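## 4. Der Beutel als kleinste Einheit des Aufräumens

Bevor ich zu den Stapeln komme, muss ich kurz über Beutel reden, denn in meinen Notizen aus dem Februar kommen sie auf fast jeder Seite vor, und im ersten Entwurf dieser Arbeit hatten sie nicht einmal einen eigenen Absatz. Das war ein Fehler, und ich möchte ihn hier gern wiedergutmachen. In der Literatur zur häuslichen Ordnung (soweit ich sie kenne, und ich habe in den letzten zwei Jahren wirklich viel davon gelesen!) geht es um Schränke, um Regale, um Kisten mit Deckel, neuerdings auch viel um das Falten. Der Stoffbeutel mit Zugband läuft nebenher mit. Er ist kein Möbel und kein Kleidungsstück, er steht in keinem Inventar, und trotzdem hat ihn jeder der fünf Haushalte, die ich im Projekt Hiven besucht habe, in mehreren Ausführungen besessen.

Mit »Beutel« meine ich im Folgenden alles, was weich ist, aus Stoff besteht und sich oben mit einer Kordel zuziehen lässt. Plastiktüten habe ich weggelassen, Kissenbezüge auch, obwohl mir in zwei Haushalten gesagt wurde, ein Kissenbezug sei doch genau dasselbe. Ist er meiner Meinung nach nicht: Ein Kissenbezug bleibt offen, und gerade das Zuziehen war für viele meiner Gesprächspartnerinnen der Moment, in dem eine Sache als erledigt galt. »Band zu, fertig«, hieß es einmal, und ich habe mir den Satz dick unterstrichen.

### 4.1 Was auf dem Boden liegt

Angefangen hat das Sortieren fast immer auf dem Boden. Ich hatte mit Betten gerechnet (so mache ich es selbst, und man schließt ja gern von sich auf andere), und mein Beobachtungsbogen hatte anfangs gar kein Feld für den Boden, das musste ich nach dem ersten Besuch mit der Hand dazuschreiben. Eine Matte wird ausgebreitet, die Wäsche kommt darauf, und von da an gehört dieser Fleck der Arbeit. Wer durchs Zimmer will, geht drum herum. In einer Wohnung lag die Matte so selbstverständlich im Weg, dass ich erst nach einer ganzen Weile gemerkt habe, dass alle einen Bogen machten, ich inzwischen auch.

Manchmal gibt es zwei Unterlagen nebeneinander, und die Grenze zwischen ihnen hat mich lange beschäftigt. Auf der einen wächst der Stapel, die andere ist der Platz für das, was gerade in der Hand war oder gleich in die Hand kommt. Abgesprochen wird das nicht. Als ich nachgefragt habe, wurde mir einmal freundlich erklärt, das sei Zufall, und fünf Minuten später wurde ein verirrtes Hemd mit großer Bestimmtheit von der einen Matte auf die andere gelegt. Ich will daraus keine Theorie machen, aber ein bisschen stützt es doch, was ich in Abschnitt 3 über die stillen Zonen geschrieben habe – Zonen, die im Tun sichtbar werden und im Reden verschwinden.

Besonders gut erkennt man die Anordnung in Abbildung 1, bei der Strohmatte und grüne Matte aneinanderstoßen. Für mich ist das ein ziemlich typischer Aufbau: die gefaltete Kleidung auf dem Stroh, der Beutel über dem Grün, der Schrank dahinter in Reichweite von ein paar Schritten.
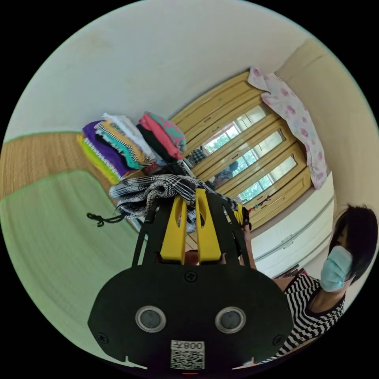 *Abbildung 1: Karierter Zugbandbeutel über der grünen Matte, dahinter gefaltete Kleidung auf der Strohmatte; im Hintergrund Kleiderschrank und weißer Schubladenschrank.*

Mich interessiert daran zuerst der Stapel. Violett, Limettengrün, Weiß, Streifen, Petrol, Gelb, Rosa – nach Farben ist da nichts sortiert, und das deckt sich mit dem, was ich auch sonst notiert habe. Farbsortierte Stapel kenne ich aus Ratgebern und von Fotos, aus den fünf Haushalten kenne ich sie nicht. Wonach stattdessen gestapelt wird, ist von außen schwer zu sagen. Nach Person wäre möglich, nach Schrankfach ebenfalls, oder schlicht nach der Reihenfolge, in der die Stücke aus dem Korb kommen. In den Gesprächen wurde mir am häufigsten das Schrankfach genannt, wobei ich den Verdacht habe, dass diese Antwort auch deshalb so beliebt war, weil sie ordentlich klingt. (Ich hätte sie selbst gegeben.)

Dann der Beutel. Schwarz-weiß kariert, mit dunkler Kordel, hebt er sich von dem bunten Stapel deutlich ab, und so etwas ist mir öfter begegnet. Beutel sind in meinem Material auffällig oft gemustert. Ich habe dafür zwei Erklärungen gehört, die sich überhaupt nicht ausschließen: Der Stoff war von etwas anderem übrig, oder man wollte den Beutel im Schrank auf einen Blick finden. Die zweite Erklärung kam meistens mit einer kleinen Geschichte über einen Beutel, der eben nicht gefunden wurde, und diese Geschichten waren mit Abstand der lustigste Teil der Erhebung.

### 4.2 Falten oder nicht falten

Soll man einen leeren Beutel falten? Ich hätte nie gedacht, dass man darüber so ausführlich sprechen kann! Ein Hemd hat Ärmel und Kragen, an denen man sich entlangarbeitet, ein Handtuch hat vier Ecken. Der Beutel hat zwar auch Ecken, aber dazu diese Kordel, und die Kordel macht nicht mit. Legt man sie nach innen, beult sie. Lässt man sie draußen, hängt sie seitlich heraus und verfängt sich am nächsten Stück. Im Haushalt, den ich hier Platton nenne, wurde sie um den gefalteten Beutel gewickelt, was hübsch aussah und beim nächsten Gebrauch jedes Mal wieder aufgedröselt werden musste. Bei Kanaujia (ebenfalls ein Deckname) kamen alle leeren Beutel in den größten Beutel, ungefaltet, und damit war das Thema durch.

Ich habe beide Verfahren ausprobiert, zu Hause, über zwei Wochen, was methodisch natürlich gar nichts beweist. Gewonnen hat bei mir Kanaujia. Nur war der größte Beutel dann irgendwann so voll, dass er selbst nirgends mehr hineinpasste, und ich bin reumütig zum Wickeln zurückgekehrt.

Für die Auswertung habe ich die Notizen in einzelne Handgriffe zerlegt. Insgesamt sind es 2688 Einträge, von denen 1723 mit Kleidung im engeren Sinn zu tun haben, also mit Hemden, Hosen, Strümpfen und so weiter. Der Rest verteilt sich auf alles, was beim Aufräumen sonst noch durch die Hände geht: Tücher, Decken, Bügel, Beutel, und leider auch sehr viel »Sonstiges«, weil ich an den ersten Tagen zu langsam mitgeschrieben habe. Wie viele Handgriffe genau auf die Beutel entfallen, kann ich deshalb nicht sauber angeben, und ich lasse es lieber bleiben, als hier eine Zahl hinzuschreiben, die ich selbst nicht glaube.

### 4.3 Oben auf dem Schrank

Noch ein Wort zu den Möbeln. Im Hintergrund der Abbildung steht ein hoher Holzschrank in hellem Honigton, und über seine obere rechte Ecke hängt ein rosa-weißes Blumentuch. Solche Tücher haben mich anfangs überhaupt nicht interessiert, ich hatte sie unter Dekoration abgelegt und nicht weiter beachtet. Erst beim Durchsehen ist mir aufgefallen, wie oft in meinen Notizen etwas auf oder über einem Schrank liegt, das eigentlich in ihn hineingehören könnte. Die Schrankoberseite ist eine Art Außenstelle. Was dort landet, ist weggeräumt und doch nicht verräumt, und in den Gesprächen wurde fast immer ein bisschen verlegen darüber gelacht.

Der weiße Schrank mit den waagerechten Schubladen ist dagegen ein Möbel, über das ich gern mehr wüsste. Schubladen sind für Beutel nämlich der umstrittenste Ort von allen. Im Haushalt Dulus galt die feste Regel, dass Beutel nur in die unterste Schublade dürfen, »sonst wandern sie«. Bei Platton lagen sie zwischen den Pullovern, einer pro Fach. Was in den Schubladen der Abbildung liegt, habe ich nicht erhoben, und aus geschlossenen Fronten möchte ich nichts ableiten.

Etwas vorsichtiger bin ich inzwischen auch mit der Frage, was der Beutel am Ende der Sitzung für einen Status hat. In meinem ersten Kodierschema gab es nur »Gegenstand« und »Behälter«, und ich musste mich bei jedem Eintrag entscheiden. Das ging bei Kisten problemlos und bei Beuteln ständig schief. Ein leerer Beutel wird behandelt wie ein Stück Wäsche, er wird glattgestrichen und auf den Stapel gelegt. Kommt etwas hinein, ist er plötzlich ein Ort, und man fragt, was »im Karierten« ist. Ich habe deshalb nachträglich eine dritte Kategorie eingeführt, die im Anhang »Wechsler« heißt (ein besserer Name ist mir bis zum Schluss nicht eingefallen), und alle betroffenen Einträge noch einmal durchgesehen. Die Grenzfälle, vor allem die halb gefüllten Beutel und die beiden Streitfälle mit den Kissenbezügen, bespreche ich in Abschnitt 5 zusammen mit den Körben.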